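A thread on rules for small robot arms, from someone who has now helped write a set of them and would like the evenings back.

1/ We've got a bench standard at Iroleck. It covers tabletop sorting: pick a thing up, put it in the right place, don't hit anything on the way. The first draft ran to 17 pages. A toddler manages the same job with no paperwork and a biscuit in the other hand.

2/ Draft one opened with a definition of "table". I'd like to say I argued against it. I supplied the second paragraph.

3/ The version we use now is 2 pages, and I'll give you the bits that earned their place. Steal what you like. The lads at Grolterden already have, including our typo in the heading.

4/ Rule one: write down what counts as success before you run anything. "Cube in plate" sounds fine until you've got one leaning against a rim and three grown adults debating what "in" means. Ours now says: resting on the flat part, gripper clear, arm back at its start position. If you're having the debate, it's a fail.

5/ Rule two: a person touching anything mid-run ends the run. Yes, even a nudge. Yes, even if it "would have gone in anyway". I've heard that sentence in January and I've heard it in July and it was a fail both times.

6/ Rule three: failures stay in the log. We did 278 runs for the last write-up and 244 of them passed. There was a school of thought that the other 34 were "warm-up". That school has been closed.

7/ Rule four, which sounds like nothing: decide how the table is laid before you start, and take a photo of it. Memory is useless for this. Everyone remembers the tray being exactly where they'd have put it.
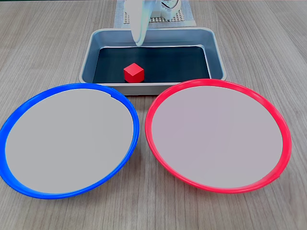

Red cube in the tray, blue plate on the left, red plate on the right. Nothing on either plate yet.

8/ Which brings me to colour. If your task is "red goes to red", and red is always on the right, you can't tell whether the thing has learnt red or learnt right. Swap the plates between blocks of runs and write down which way round they were. We missed this for longer than I'm willing to put in a public thread.

9/ Same goes for where the cube starts. People are creatures of habit and will put it back on the same spot all afternoon, then call the result "general". We draw start positions from a list now. The list is made in advance by somebody who isn't running the session, as I've been caught choosing the easy ones. By myself, reading my own notes, but still.

10/ Rule five is hands. No reaching into the work area while the arm's powered and able to move. Small arms make people cheeky. You wouldn't lean across a bandsaw to tidy up, but put a smooth white finger on the end of something and suddenly everyone wants to straighten the tray for it.

11/ Stop button: within reach of the person watching, on the near side of the bench, and tested at the start of every session. Pressed, I mean. Our old checklist said "confirm stop button" and for weeks people were confirming that we owned one.

12/ Someone at Ogola asked if the person watching can also be answering email. The standard says no. I wrote that line while answering email, so I do see the appeal.

13/ Rule six: name your versions properly. Lornix, our logging tool, will happily let you save a setup as "final", "final2" and "final use this one". It now refuses all three. Best afternoon's work anybody did on it.

14/ Things we cut: the definition of table. A section on lighting that said the lighting should be "good". A flow chart where two of the arrows went to each other. A paragraph requiring all staff to have read the paragraph.

15/ Things I'd still like to add: what to do when the lights change at four o'clock in winter and half your numbers wobble. At present the rule is "note it down", and what gets noted down is mostly "dark".

16/ A couple of replies asking if this is overkill for moving a cube. Maybe! But the cube is where you pick up the habits, and I'd prefer to find out we can't keep a log while the worst outcome is a cube on the floor – the bigger arm arrives in spring and it doesn't do cubes.

17/ And before anyone asks, yes, the thread is as long as the first draft. I've asked for edits. Page limit suggestions to the usual place, please, with the version number in the subject line.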